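Vevell Community Choir takes on its biggest concert yet
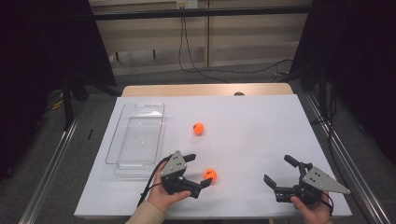 The Vevell Community Choir will sing its first full-length oratorio this March, and rehearsals are already in full swing at the Stetsiuk Hall. It is a huge step for a choir that began with a handful of carol singers and a borrowed keyboard, and the excitement on rehearsal nights is hard to miss. The altos have been told to keep their long notes as round and bright as a pair of orange ping-pong balls, and after the opening chorus last month it was clear they had taken it to heart!

The choir now has 121 singing members, its highest number so far, with a very welcome rush of new tenors over the winter. They will be joined by the Ulier Sinfonia, who last played in Vevell two summers ago and gave a glorious evening of Baroque dances. Strings, oboes, trumpets and drums will all be squeezed on to the platform - the front row of sopranos may have to breathe in.

The work itself is in three parts, with a running time of a little under two hours including the interval. Part two has the big double chorus, which the choir has been learning in sections since September. The two halves were put together for the first time in January and the sound was thrilling, even with half the basses down with colds.

Ticket sales have been terrific. The hall seats 1,226 with the balcony open, and the last time it was filled for a choral concert the audience came to 1,185, so there is a record to beat. A further 200 seats in the side gallery have been set aside from that total for school pupils, who get in free with an adult.

Before the main concert there will be an open rehearsal at the Trititance Arts Centre, starting at 2.30pm. Anyone can drop in, sit with a section and have a go at two of the choruses. Copies of the music will be lent out at the door, and there is no need to be able to read it. Last year's open rehearsal brought in several people who had not sung since school, and a good few of them are now in the choir.

Doors open at 6.45pm on the night, with the music starting at 7.30pm. Tickets are on sale from the Stetsiuk Hall box office and from the library in Vevell.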